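Gel polish keeps lifting at the edges after a few days, what am I doing wrong?

Posted in Beauty > Nails > At-home manicures

posted by peelingagain

Hi all, long-time reader, first time asking anything. I bought a home gel kit last August (the Watari one with the little fold-up lamp) and I love doing my nails on a Sunday night with something silly on TV. The trouble is they never last! By Wednesday the polish is lifting along one side, usually on my thumbs and pointer fingers, and then of course I pick at it and the whole thing comes off in a sheet. I know, I know. I shouldn't pick.

What I do now: file, push my cuticles back a bit, wash my hands, base coat, 2 coats of color, top coat, lamp in between each one. I've been using a milky pink from Drarkik that is so pretty when it's fresh, kind of like the inside of a shell. I leave each coat under the lamp until it beeps. My sister does exactly the same thing with the same bottles and hers stay on until she's bored of them, which is driving me up the wall.

I have pretty oily skin if that matters? And I do a lot of dishes. Is it my lamp, my polish, or just my nails? I don't want to spend a fortune on a new kit if I'm only going to have the same problem again. I have a cousin's wedding coming up and I'd love to get through the weekend without hiding my thumbs in every photo.

TsangNails_Marcy

Oh you poor thing, I went through exactly this and nearly gave the whole thing up! I'd bet money it's your prep and not your polish.

Washing your hands right before you paint is probably the biggest problem. Nails soak up water and swell a tiny bit, and then they shrink back as they dry out and the gel doesn't go with them. I wash mine, then go and do something else for a good while (fold some laundry, feed the dog), and only then sit down to start. Right before the base coat I wipe every nail with rubbing alcohol on a lint-free pad. Not a cotton ball! Cotton leaves little hairs and you'll see every one of them under a milky color.

Then cuticles. Pushing them back is only half of it. There's a thin see-through layer of dead skin that stays stuck on the nail plate, and gel does not like it one bit. Use a cuticle remover, give it the time it says on the bottle, scrape very gently, then wash and dry properly. If you get polish on the skin at the sides, clean it off with a small brush dipped in alcohol BEFORE the nail goes under the lamp. Once it's cured onto your skin it will lift there, every single time, and it's also a good way to end up with an itchy allergy to the stuff. If your fingers ever get red or itchy from gel, stop using it and see a doctor.

Thin coats too, thinner than you think. Your first coat of milky pink should look streaky and awful. Mine always looks like I gave up halfway. The second coat sorts it out. And run the brush along the very tip of the nail with the base and again with the top, so the edge is sealed.

For thumbs, do them separately. When you put your whole hand in a small lamp your thumb tips over sideways, and the gel slides to one edge and doesn't get enough light. I do four fingers, then the thumb on its own, flat. That alone might fix yours!

And wear gloves for the dishes. I bought a pair in a hideous yellow and I've grown fond of them.

sparklehands

I just use press ons now, so much easier. Takes me 9 minutes and they come off when I want them to. The short almond ones from Posileo are cute.

Gus Schumacher

Marcy has covered most of it so I'll only add what I've picked up from doing my wife's and both my daughters' nails (it started as a favor and now I have a whole drawer).

Check that the lamp and the gel are meant to go together. The Drarkik leaflet I have wants longer than my lamp gives before it beeps, so I run the cycle twice for color. Read yours, it's the folded paper you probably threw out, but the shop may have it on their site.
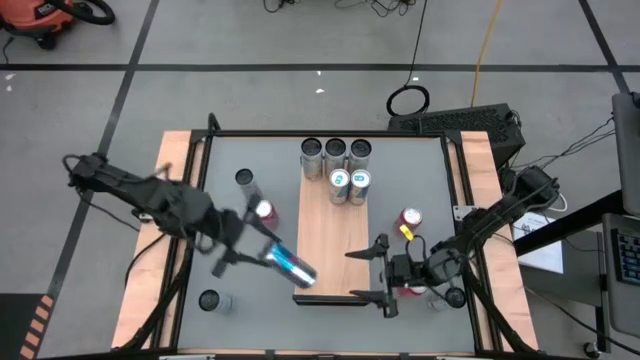 Page last changed: Sat 4 June

Also take a look at how you're filing. If you saw back and forth you can fray the tip, and then there's nothing solid for the gel to hold on to. I go in one direction with a fine file. A very light buff on top takes off the shine, and I do mean light, you aren't sanding a deck. Brush the dust off before the alcohol wipe or you'll smear it around.

With oily skin I'd try a dehydrator or a primer under the base coat. They're small bottles and they last forever. Put hand cream and cuticle oil away until you're completely finished, then use as much oil as you like. My younger daughter used to put lotion on while I was setting up and hers were the ones that always popped off first.

For the wedding, do a test run now with the same color and see which nail goes first. If it's only the thumbs, it's the lamp angle. If it's all of them, go back to the cuticle remover and the wipe. And please soak them off with acetone when they do start to lift, peeling takes some of your nail with it and the next set has even less to stick to. I paid 25 dollars for a bag of clips that hold the cotton on and foil works just as well.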